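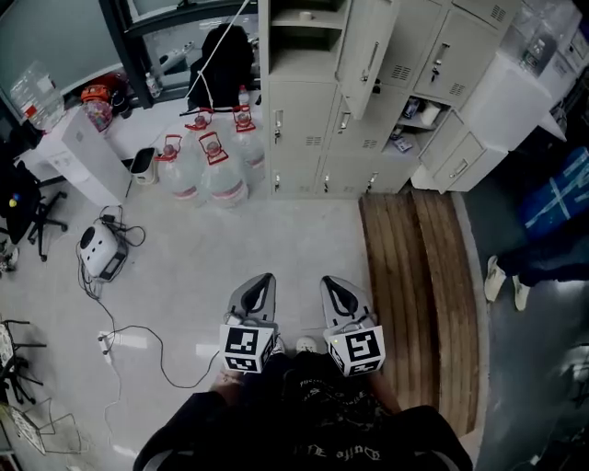 How Do You Pick a Hand for a Robot?

Hold up your hand and wiggle your fingers. Go on, I'll wait! You have four fingers and a thumb, lots of little joints, and skin that can feel a single crumb on the table. It's a pretty fancy tool, and you got it for free.

Robots don't get theirs for free. Somebody has to choose them, and for part of this year that somebody was me. My name is Satish Devadiga and I test robot hands. We call them grippers, which is a good plain word, because gripping is what they do. Some grippers have fingers like a crab's claw. Some have one big suction cup, like the thing that holds a hook on your bathroom wall. I've even tried one that was a rubber bag full of ground coffee (it smelled great and it was terrible at picking up socks).

Wearing the robot's hands

A lot of people think I sit in front of a robot all day pressing buttons. I do some of that. But plenty of my testing happens with no robot arm at all. I take the grippers off the arm, put one in each hand, and go do chores with them.

Think about how you would teach your little cousin to tie a shoe. You wouldn't only talk about it. You'd do it slowly while your cousin watched. Teaching a robot can work like that too. I do the job with the same kind of fingers the robot is going to use, and a camera up by my head watches from where my eyes are. Later, a computer program goes through the video and looks for patterns. Where did the fingers go? How close did they get before they closed? Which one moved first?

There's a nice bonus for me. If I can't open a locker with a certain gripper, and I'm a grown man with 38 years of practice at opening things, then the poor robot doesn't have much of a chance either. So I find the bad designs early!

What are the square patterns for?

Each of the grippers I carry sits on a white cube, and the cube is printed with black-and-white squares. People always ask me if it's a game. It does look a bit like a crossword puzzle that somebody spilled ink on.

Those patterns are called markers, and they're signposts for the camera. You and I can look at a hand and know right away if it's near or far, tilted or straight. A computer finds that pretty hard. A marker makes it much easier, because the computer already knows exactly what the pattern looks like and how big it is. If the pattern looks small, the hand must be far away. If the square looks squashed on one side, the hand must be turned. If it's upside down, well, so is the hand.

You can try this at home. Cut a square of paper, draw a thick black shape on it, and ask a friend to hold it across the room. Now have your friend tip it backward, then sideways, then walk toward you. Watch how the square changes shape. You're doing the computer's job, only you're doing it without any math.

Why put patterns on a whole cube and not on one flat card? Picture yourself reaching into a cupboard. Your wrist turns, your arm bends, and a flat card would soon be facing the wrong way. A cube has more sides, so there's a better chance that one of them is facing the camera. My job is to keep from covering them with my sleeve, and I forget this all the time.

Two grippers, one contest

The big question this June was which fingers to use. We had 2 designs to compare, and we gave them names so we wouldn't get mixed up. The first one is Stindora. It has straight, stiff fingers. The second one is Zimness, and its fingers are curved with a hollow middle, so they can bend a bit around whatever they're holding.

Press your finger against the edge of a table. See how the soft part squishes? That squish helps you hang on to things. A hollow finger can do something like that. When it pushes against an apple, it gives way in the middle, and more of the finger ends up touching the apple. More touching usually means less dropping.

You'd think Zimness would win everything, then. I thought so too! I even told my boss, Foley, that we could skip the contest. Foley said no, and handed me a list of 12 chores.

Here are some of the ones I remember best.

Picking up a sponge. Both grippers did fine. A sponge is very forgiving.

Picking up a tennis ball. Zimness was much better. Stindora kept touching the ball at just two tiny spots, and it would roll out and go off under a shelf, and then I'd have to crawl after it.

Picking up a coin from a flat floor. Stindora won! Those stiff fingers have thin tips that can slide right under an edge. Zimness bent when I wanted it to stay straight, and I spent so long on one coin that my knees hurt.

Lifting a full water bottle by its handle. This one surprised me. Zimness could hold on, but the bottle swung around because the fingers were bendy. Stindora held it steady. I still wouldn't want either of them to pour my drink.

Turning a small key. Neither gripper could do it. Keys are hard. Try turning one while you're wearing oven mitts and you'll know just how I felt.

Trying it again, and again, and again

One try at something doesn't tell you very much. Maybe I got lucky. Maybe I sneezed. So we do each chore over and over, and we change small things as we go. We turn the object around. We move it to the left. We use a big one and then a little one. Foley and I kept going until we had 1000 tries written down, and I'll admit that by the last batch of sponges I was talking to the sponges.

It matters where you test, too. At first we did everything on a clean white table, and both grippers looked like champions. Real rooms are full of chairs and wires and baskets and lockers with doors that swing. There are shiny things and see-through things, and see-through things are tricky for cameras. (Think of a glass door so clean that you walk into it.) A gripper that only works on a tidy table won't be much help in a place where people keep their stuff.

Messy rooms also taught me something about my own body. When I reach for a thing low down, I bend, and my head moves, and so the camera's view moves with it. The program has to work out whether the hand moved or my head did. I now try to move my head slowly, like I'm balancing a book on it.

So who won?

We added up the scores and Zimness came out ahead, but only by a little, and mostly thanks to round things. If your robot's job is sorting coins and paper clips, you should choose Stindora. If it's putting away fruit and toys, go with Zimness. Our robot, which is named Trindenura, is going to be tidying up, so Zimness got the job. The next fingers we try will have a thinner tip, to see if we can get the bend and the coin trick in one hand.

Be a gripper tester

You need two pairs of kitchen tongs (or chopsticks, if you want to make it harder), a bowl, and a grown-up who doesn't mind a mess.

Put a sock, a grape, a coin, a pencil and a plastic cup on the floor. Hold one pair of tongs in each hand and put everything in the bowl. No fingers allowed! Do it a few times and write down what you dropped.

Then change the tongs. Wrap the tips in a rubber band or a bit of sponge and do it all again. Did the grape get easier? What happened with the coin?

If you come up with a really good pair of fingers, draw them for me. Put in arrows to show which parts bend and which parts stay stiff, and write down the thing they were worst at picking up. I always read that part first.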